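Gripper Gallery: The Knife Round

We spent November comparing parallel grippers in simulation, mostly so that no real fingers, ours or the arm's, would come into it. The contenders were the Naltar two-finger and the Beaulieu, which costs more and has a nicer manual. The knife was Mackenzie Campbell's pick. She says a cube never taught anybody anything, and she says it often.

Each gripper got 223 tries at the same kitchen knife, with the cabinet left in place to make reaching awkward. Drawers come in a later round, assuming we are still on speaking terms with the planner.
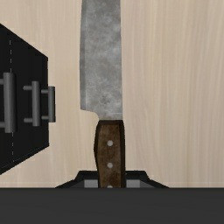

Wrist view, with the pads on either side of the handle. Three rivets and a lot of wear on the grip, courtesy of whoever at Jindari paints the textures. They put more care into those stains than I have put into any knife I own.

Hold and Hang

Picking the thing up is half the test. The other half is keeping it pointed at the table while the controller makes up its mind. We ran the hold with the stock Erbridge controller first, then with our own tuning, which took 11 evenings and looks very much like the stock one.
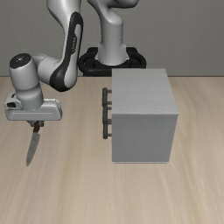 Finger force mattered less than I had bet. Friction settings mattered a great deal, and I changed them 6 times before admitting that I was grading my own homework. The logs from both grippers come to 2862 files, all named by someone in a hurry (me). Mackenzie is sorting them now and has asked for a quieter desk. Scores go up once she finds the second half of the Beaulieu runs.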